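第三节 装箱、编号、上架

前两节讲的是挑拣和清灰,这一节开始往箱子里放东西了。我自己最喜欢这一步,因为终于能看见地板。

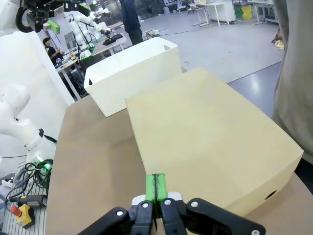
Mohit Kashyap 读完初稿给我留言:第二节最后说“晾过夜再装”,可没说晾在哪儿,我把一摞信摊在暖气上方,第二天全翘边了,这一节开头能不能补一句?

补,马上补!摊在阴凉通风的房间里,底下垫白纸,离暖气和窗户都远一点。已经翘边的也别慌,夹在两张干净的白纸中间,上面压几本厚书,放几天再看。别喷水,别上熨斗(我知道网上有人教用熨斗,我试过一次,一张明信片就那么泛黄了,到现在还心疼)。

开始之前先备齐

带盖纸箱,最好是同一个尺寸的,混着用也行,就是上架的时候会骂人。
无酸文件夹和信封,比估计的多买一包。
软铅笔,2B 就好。
棉线带或者宽一点的棉布条,扎成捆的东西用。
标签纸。我用的是 Andusier 标签纸,揭下来不太留胶,别的牌子也可以,先找个废箱子贴几天试试。
一个本子,或者一张电子表格。两样都有最好,理由后面讲。

3.1 分堆

1. 把清好灰的东西全部摆到一张大桌子上。桌上不要有水杯,咖啡更不要。

2. 先按来源分,再按年份分。谁给的、从哪个抽屉出来的,尽量让它们待在一起。我头一回整理 Gavrilă 家那批信的时候,自作聪明全按年份打散了,后来想弄清楚哪些信原本捆在一起,只能对着信封上的折痕猜,猜了整整一个 June……六月,到最后还有一小叠归不了位。

3. 每堆上面放一张纸条,写来源和大概年份。不确定的年份后面打个问号,问号一点也不丢人。

4. 照片单独成堆,报纸剪报也单独成堆。剪报会把旁边的纸染黄,千万别图省事和信夹在一起。

注意:原来的信封和信纸要一起留着。邮戳常常是唯一能定年份的东西。

3.2 取掉金属件

5. 回形针、订书钉、大头针都要取。生锈的订书钉不要硬拔,把纸翻到背面,用薄薄的小刮刀把两只脚轻轻撬直,再从正面提出来。

6. 取下来的金属件丢进一个小罐子里,别随手放桌上。

7. 原本订在一起的几页,改用一张对折的无酸纸包住,在外面用铅笔写“原订在一起”。

小心:橡皮筋老化以后会粘在纸上。粘住的部分先不要撕,把能松开的剪掉,剩下的留着,写张纸条夹进去,以后请懂修复的人看。我知道看着难受,忍住。

3.3 装进文件夹

8. 每个文件夹最多放 30 张纸。厚信纸就再少放些,夹子能自然合上、脊背不鼓起来就对了。

9. 先写字,后放东西!文件夹标签处用铅笔写好编号和内容,再把纸放进去。隔着纸写字,笔痕会印到里面的信上,我在 Jadodcombe 老邮局那批账单上留下过这么一道,现在每次翻到都要看见它。

10. 大于文件夹的纸张,能不折就不折。原来就有折痕的,可以顺着旧折痕放,新的折痕一条也别加。

11. 成捆的东西用棉线带扎,打蝴蝶结,结打在侧面。打在正面的话,上面一压就是一个坑。

3.4 装箱

12. 箱子里外用干布擦一遍,角落里的纸屑倒干净。

13. 文件夹竖着放,标签朝前,从前往后按编号排。我的箱子一个正好装 12 个文件夹,你的箱子多半不一样,装第一箱时自己试出来,然后就照那个数来。

14. 伸手进去,能轻松抽出中间那一个,松紧就合适。抽的时候旁边的跟着跑,说明太挤了,拿一个出来。

15. 太松也不行,文件夹会往下滑,时间一长纸就弯了。空出来的地方用折成风琴状的厚卡纸填上,别用报纸,也别用塑料泡沫。

16. 盖盖子。盖子应该自己落下去,要用力按才合得上的,打开重装。

关于提手孔:很多纸箱侧面有孔,搬起来方便,可灰和小虫也从那儿进。我会从里面挡一张比孔大一圈的卡纸,不用胶,靠文件夹顶住就行。Costel Enache 觉得我多此一举,他说箱子得透气,一封死潮气就憋在里头。我们俩为这事吵了好几轮,最后各退一步:屋子干燥的就挡,屋子偏潮的就敞着,多擦几回灰。你自己看着办吧。

小心:装满纸的箱子比看起来沉得多。搬之前先试着抬一下,一只手托底,别只拎孔。

3.5 编号和贴签

17. 编号格式我用的是“来源缩写-箱号-夹号”,例如 GAV-03-07。箱号和夹号都写两位,这样在表格里排序不会乱。

18. 标签贴在箱子的短边上,也就是上架以后朝外的那一面。盖子上不要贴!盖子会换来换去,我有两个箱子的盖子到现在还弄不清谁是谁的。

19. 标签上写三行:编号、来源、年份范围。内容写得越细越容易过时,细节留给清单。

20. 同样的信息再用铅笔在箱底写一遍。标签总有掉的一天。

21. 打开本子或者表格,一个文件夹一行,登记编号、内容、张数、状况。状况一栏我只用“好”“脆”“有霉点”“待修”这几个词,词多了自己都记不住标准。

提示:装完一箱就登记一箱。攒到最后一起登记的计划我做过,结局是把所有箱子又开了一遍。

还有前面欠着的那句:为什么本子和表格都要。表格好搜索,本子不怕电脑坏。我每完成一个来源,就把表格打印出来贴进本子里,再把一份缩印的放进该来源的第一箱。

3.6 上架

22. 架子离地、离墙都要留空。我用的是 Tokudley 的金属架,最下面一层空着不放纸质的东西,地下室真进过水的人都懂。

23. 箱子叠放最多两层。下面的箱子如果已经微微鼓肚子,就一层也别往上叠。

24. 重的放在腰的高度,轻的往上走。要踩凳子才够得着的地方,放空箱子和备用文件夹。

25. 室温尽量稳,我那间屋子冬天定在 16 度,常年变化不大。忽冷忽热比稍微热一点更伤纸,所以阁楼就别考虑了,夏天那上头跟烤箱一样。

26. 避开直射光。窗户要是挡不住,就挂块深色的布帘。

3.7 过一阵子回来看看

27. 上架后满 12 周,随便抽几个箱子打开,闻一闻,看一看。有霉味的那箱先单独挪到别的房间,再看左右两边的箱子。

28. 看看标签有没有翘角,箱底有没有软。箱底发软就换箱子,连同里面的文件夹一起挪,顺序不变,编号也不变。

29. 在登记表“状况”后面加一列写检查结果,没问题也写“已看”。

30. 发现小虫(银鱼那种细长的最常见),先别喷药!药剂会落到纸上。放几张粘虫板在架脚旁边,记下抓到了多少,多了再找专业的人。

常被问到的几件小事

能不能用塑料箱?短期可以,比如搬家路上。长期我不推荐,潮气进去以后不容易出来。

能不能过塑?不能!求你了,过塑就揭不开了。怕摸坏的,用聚酯保护套,两边开口的那种。

手套要不要戴?翻信纸我不戴,洗干净手、擦干就好,棉手套反而容易把纸边勾破。摸照片和底片的时候要戴。

复印件和原件要分开吗?要。复印件放最后一个文件夹,编号后面加个 F,这样有人来借着看,先给他 F 那一夹,原件就少动几次。

照片和底片的装法跟信纸差别挺大,放在第四节。手边的照片先别装箱,正面朝上摊平,盖一张白纸等着就行。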